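Re: [bench-automation] Second two-arm cell, budget line for January
Date: Wednesday, July 31, 2024

Lâm Giáp wrote:
> Before I sign off on the Clurkthorpe request I need to know what the
> second cell is for, and why the gripper line is larger than last time.
> Is the table included or not?

Table is not included. We have one in storage. The request covers two arms, the grippers, power, and spare fingers.

On use: the second cell would take the same kind of bench work as the first. Button presses on small housings, handling of light cups, short reaches from both sides of one mat. Closed fingers are enough for the press, so no separate poking tool is budgeted.

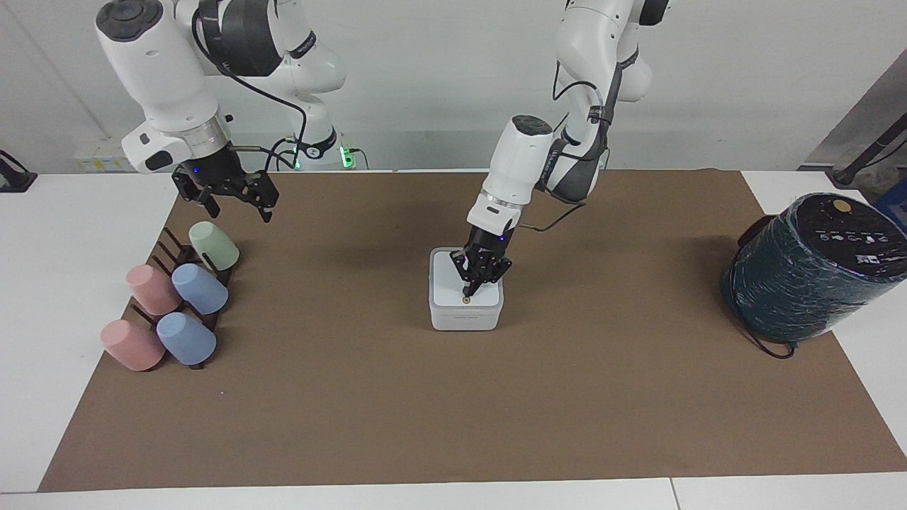

Lâm Giáp: Then drop the poking tool from the Derese quote as well. It is still listed there as an option, and options tend to get invoiced.

Agreed, I will have it struck. The Derese quote otherwise stands at 1,395 per gripper, fingers fitted. We ask for 4 grippers: 2 mounted, 2 on the shelf. Durkine came in lower but quotes a lead time of 8 weeks on replacement fingers, and we would have to stock more of them.

Payload is not the deciding item. A small basket of scraps with a sponge in it is light work for either model. What matters is grip on a thin rim, where finger width and closing force both count. Irnetti has offered a loan unit of the narrower type so we can compare before ordering.

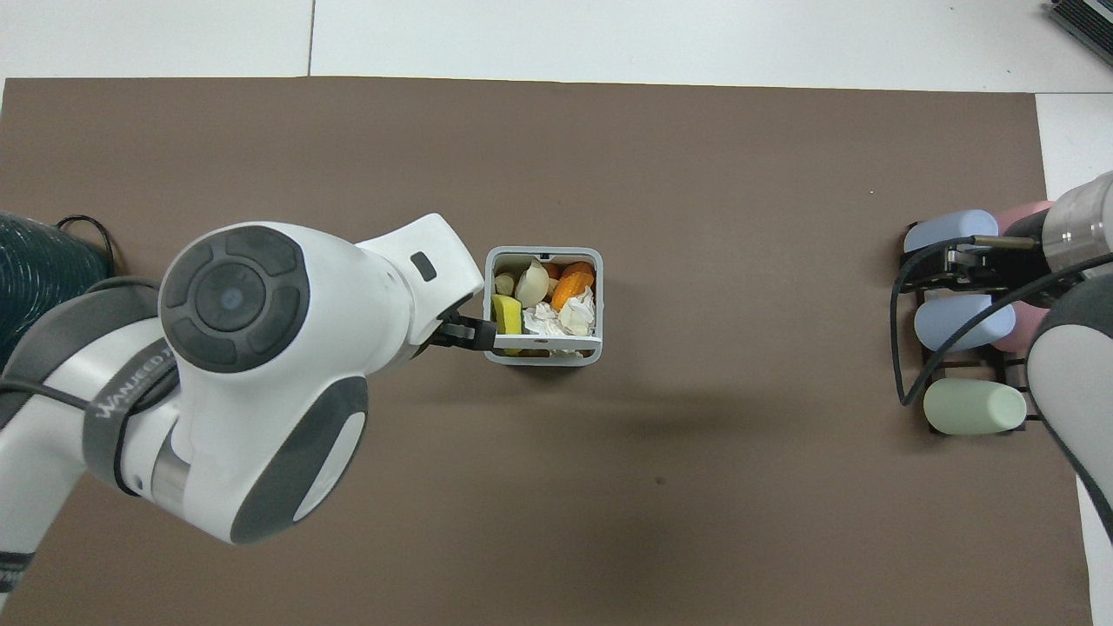

One reply off list asked whether cable routing had been priced. It had not. Please add a line for clips and sleeves on both arms, and for a longer run to the power strip. I would also put the mats under consumables and keep them out of the capital request, as they get replaced more often than anything else on the bench.

Open items:
- Derese to reissue without the option
- Irnetti loan dates
- Clurkthorpe to confirm floor space for the storage table

Revised sheet goes out once Derese answers.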